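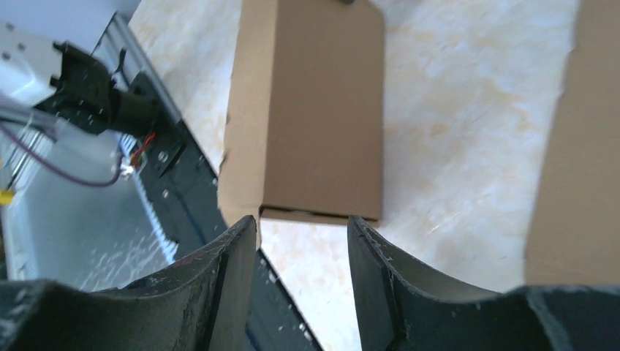
Endang Halim asked whether the small cartons could be left out, as they all fold the same way and take up most of the set. They stay in. The folding is the same on paper, but the small ones are stiff for their size and the tuck flaps catch, and anyone who wants only the larger formats can filter on the size column.

Civach Cartons – README

Contents

Civach Cartons is a collection of records on folding plain brown cardboard boxes by size and style. Each record covers one box, from flat blank to closed carton, or as far as it got. The boxes carry no printing. Notes were kept by Yolanda Salcedo and Endang Halim.

Records in this release: 1759
Records in the previous release: 1764
Box styles: 40
Records with a torn or badly creased panel: 101

Five records were dropped between releases. They were duplicates with different record numbers.

Materials

Most blanks came from Verbeke, already cut and scored. A smaller group came from Estau and has a slightly heavier board. The two are marked V and E in the supplier column. Do not mix them when comparing folding times – the Estau blanks need the score lines worked first, and that step is included in the time.

Blanks were stored flat under a board. In May the storage room was damp for a while and some blanks took on a curl. These are marked "curl" in the notes column. We did not flatten them before use.

Order of folding

1. Lay the blank on the table with the scores facing up.
2. Bend each score once and let it spring back.
3. Raise the side panels.
4. Bring the end panel up between them.
5. Fold in the corner tabs.
6. Tuck the front flap into its slot.
7. Close the lid.

Some styles have no slot and close with the lid alone. For those, step 6 is left blank in the record. Blank means not applicable. A zero means it was tried and did not hold.
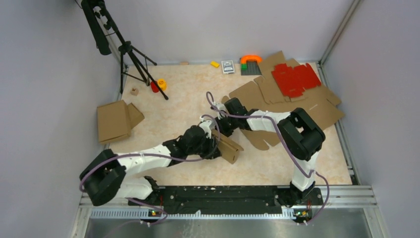 Small carton with side panels raised, flattened cardboard at the right of the table.

Columns

record: number, not continuous
style: code from the style list
size: S, M or L, by the longest side of the closed box
supplier: V or E
steps: last step finished, 1 to 7
time: seconds, from first touch to last
damage: none, crease, tear
notes: free text

The notes are as written at the table. Spelling has been left alone. "Tess" in the notes means the Tesness style, a long narrow carton with a double side wall. It was renamed in the style list but the old name stuck.

Known problems

Time is missing for about a tenth of the L boxes. The column is empty in those rows.

Damage was judged by eye. Yolanda marks a crease when it crosses a panel, Endang marks any crease longer than a thumbnail. The initials at the end of each note show which of them filled in the row.

Style 12 and style 21 are the same blank. We found this after the numbers were in use and kept both.

A score line that has been folded twice is softer than a new one. Blanks that were opened out and used again have "re" in the notes, and their times should be kept apart from the rest.

Corrections

Send corrections with the record number and the column name. Changes go into the next release, and old files are not edited.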